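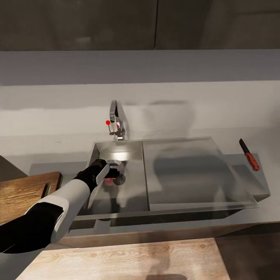 Unit 4: Fixture Drainage, Traps and Vents

Course: Residential Plumbing Systems, Ostport evening section
Notes prepared by Morenike Isah; trap seal section revised by Matěj Oravec

4.1 Terms used in this unit

Fixture drain: the pipe from the trap outlet to the point where it joins another drain pipe.
Trap arm: the part of the fixture drain between the trap weir and the vent.
Trap weir: the lowest point of the trap outlet over which water flows. The level of the standing water is set here.
Tailpiece: the short vertical tube between the basket strainer and the trap inlet.
Continuous waste: tubing that joins two basins so that both discharge through one trap.

4.2 Double-basin sinks

A two-basin kitchen sink is normally treated as one fixture. The two strainers may share a trap if the outlets are close together and at nearly the same height. Two layouts are in use.

Center outlet: the trap sits between the basins and each side runs to a tee. The tee must have an internal baffle. Without it, a fast discharge from one side crosses over and rises in the other.

End outlet: the trap sits under one basin and the other side runs across to it. This layout leaves more cabinet space but the horizontal run is longer and collects grease. Slope the run toward the tee.

If a disposer is fitted, use the tee supplied for it and check the height of the disposer outlet against the wall stub-out before cutting anything. A stub-out that is too high leaves water standing in the disposer. This is the most common fault in remodels where a shallow sink has been replaced with a deep one.

4.3 The trap seal

The seal is the depth of water between the weir and the top of the dip. It blocks sewer gas. Seals are lost in several ways:

Self-siphonage. The fixture's own discharge fills the trap arm and pulls the seal after it. Typical of long or steep trap arms.
Induced siphonage. Flow from another fixture lowers the pressure in a shared pipe.
Back pressure. Air pushed ahead of a falling slug of water blows through the seal, mainly at the base of a stack.
Evaporation. Slow, and a problem only in fixtures that see little use. Floor drains in heated basements are the usual case.

An S-trap is subject to self-siphonage by its shape and is not accepted in new work.

4.4 Worked problem

A trap arm is 40 inches long and falls 1/4 inch per foot. Find the total fall.

40 / 12 = 3.33 feet
3.33 x 0.25 = 0.83 inch

The pipe is 1 1/2 inch. The fall is less than one pipe diameter, so the vent opening stays above the weir. Repeat the calculation for an arm of 52 inches, then for one of 20 inches. State in each case whether the fall exceeds the pipe diameter. Local codes also set a maximum length, which must be checked separately.

4.5 Before next Monday

Read chapter 3 of Horgan, omitting the part on island vents. Bring the fitting chart. Problem sheets go in the tray by the door before class starts; late sheets are marked but not scored.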